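Greenwood Neighbors Board > Home & Yard > Hard water is eating my life

merle_m
Posted 7:12 am
OK so we moved over from Plitthorpe in October and I had no idea water could be like this. White crust on the faucets, white crust in the kettle, my black T-shirts look like I rolled them in flour. My wife says her hair feels like rope. Do I need a softener or is there something cheaper I should try first? I rent out the back unit too, so whatever I do has to work for both kitchens.
Merle Merrick

tubsandtiles
Posted 7:40 am
Welcome to Greenwood, lol. Get the softener. We held out for 2 years with vinegar and stubbornness and then the water heater died. When the plumber drained it, it sounded like a gravel truck. Should have just done it the first summer.

jumside_jan
Posted 8:05 am
I'm going to disagree with tubs here. We're on the Jumside end of town, same water, no softener, same heater for ages. I flush it every spring and that's it. Softeners are salt bags forever, and you'll be the one hauling them down the basement stairs. Plus I can't stand the slimy feeling in the shower, like the soap never comes off!

tubsandtiles
Posted 8:11 am
You get used to the slimy thing in a week. And flushing every spring is great if you're a person who flushes every spring. I am not that person.

yesenia_b
Posted 9:26 am
Merle, before you spend anything get the water tested. The town will tell you a number, but our house was higher than what they told us (we're on a well share, so maybe that's why). The hardware store had strips, cheap ones, and they were close enough to the lab result that I wouldn't bother with the lab again.

For the kettle: fill it halfway, add a good glug of white vinegar, boil, and leave it for 45 minutes. Dump, rinse, boil plain water once and toss that too or your coffee will taste like pickles. For faucets, soak a rag in vinegar and wrap it on with a rubber band. Don't do this on anything with a fancy finish! I took the shine right off a bathroom handle and my sister still brings it up.
Yesenia Benavides

merle_m
Posted 9:50 am
Thanks, this is great. Does anybody use those magnet things that clamp on the pipe? Guy at work swears by his.

jumside_jan
Posted 9:58 am
Save your money. My brother-in-law had one. His kettle looked exactly like my kettle.

tubsandtiles
Posted 10:03 am
Well look at that, Jan and I agree on something.

pipewrench_pat
Posted 12:31 pm
Late lunch, so a couple of things. If you do go with a softener, leave the outside spigots off it. Your tomatoes don't want the salt and you don't want to pay to soften a lawn. Also keep one cold kitchen line hard for drinking if you can, it's an easy tee to put in while the pipe's open. With a rental unit I'd size up one step from whatever the chart says. Teenagers move in and suddenly it's regenerating every other night.

And jan's right about flushing, do it either way.

merle_m
Posted 6:44 pm
Picked up strips on the way home. Ours came out at the very darkest color on the chart, so I guess that answers that. Kettle is soaking now. Will call around for softener prices tomorrow and post what I get quoted.

yesenia_b
Posted 7:02 pm
Ouch. Yes please post the quotes, we've been thinking about replacing ours. 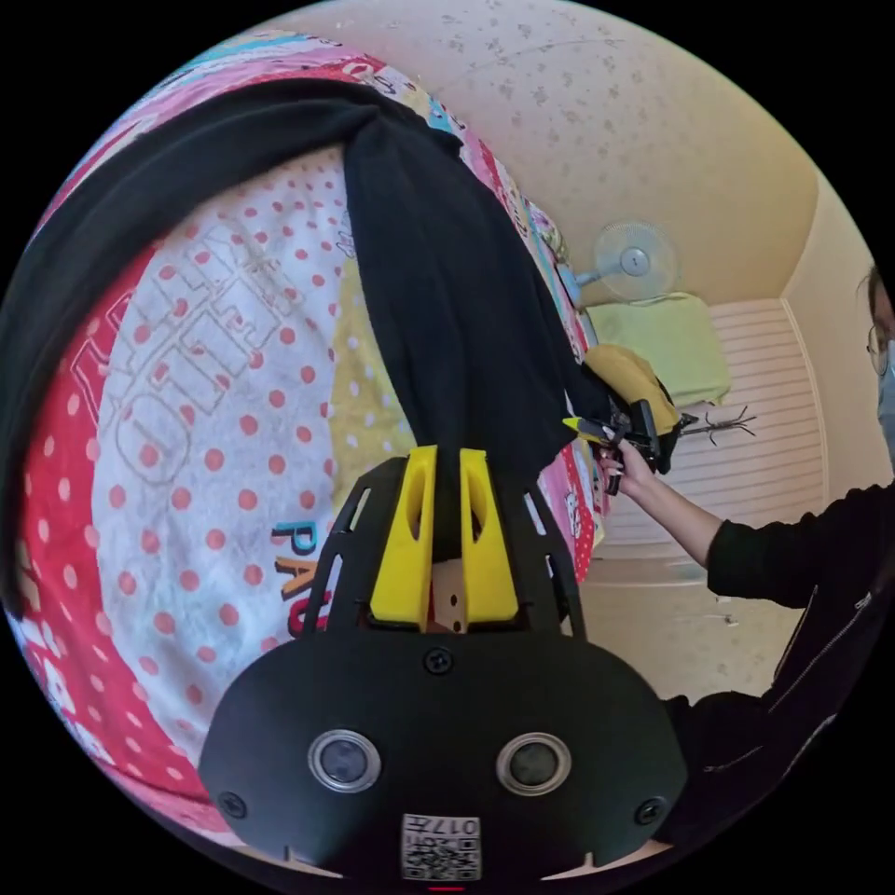 Black housing, yellow fingers, label reading 017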